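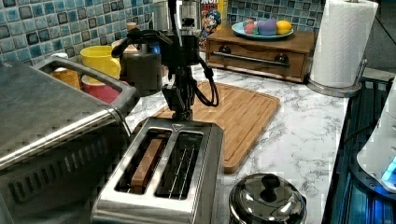 What do we want out of the open day bench? A toast demo that people can stand close to and ask questions about, plus a list of what they asked so we can fix things before the November visit.

Sep 1, 2025. Open day, kitchen bench, my notes (add yours underneath, please!)

Doors at ten, and the first group was a school group from Wolldale, very loud and very keen. Shabani did the talking and I had the stop button, which suited me fine. We'd planned on the short talk first and then the bench, but they walked straight past the poster and wanted to know about the toast, so we dropped the talk and never went back to it. Suggest we cut it for good.

Counted heads at the door: 244 by closing, up from 51 last year. I still can't quite believe that. The sign-in sheet ran out before lunch and Erick had to print more.

Things people asked, more or less in order:
Does it know when the toast is burning? (No. Shabani said so straight out, and I think they liked that.)
Why is it so slow near the slots? We have the speed capped at 50 percent over the toaster. One dad thought it was broken. I'd like a little card on the bench that says the slow part is on purpose.
Can it butter? Every single group. Idrisa has started answering "ask us in November", so now I suppose we have to do it.
Who cleans up the crumbs? Me, apparently.

Two people from Zenden stayed for ages and asked good questions about cable routing. They'd had trouble with a loop catching on handles, and Oluf took them through how she ties ours back. She has their email. I promised to send them the Mutiso bracket drawings, still not done, remind me.

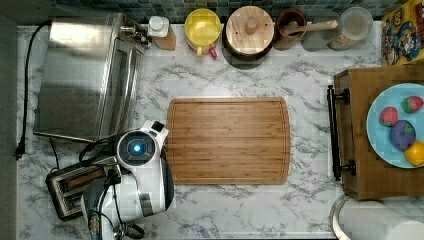

Kitchen bench with the cutting board clear, toaster oven upper left, plate of toy fruit on the tray.

The toy fruit was a hit with the little ones. They kept calling out which piece the arm should go for next, and Thodoris let them vote, which was chaos but the nice kind! Lemon won most rounds. If we do voting again, let's have proper paddles or something, shouting doesn't work with a big group.

For next time: tape line on the floor 60 cm further back, as elbows kept creeping onto the counter. More bread. Memico want a slot in the afternoon, and I've told them to talk to Erick. Also the bench speaker buzzes when the fan is on, and I haven't looked into it yet.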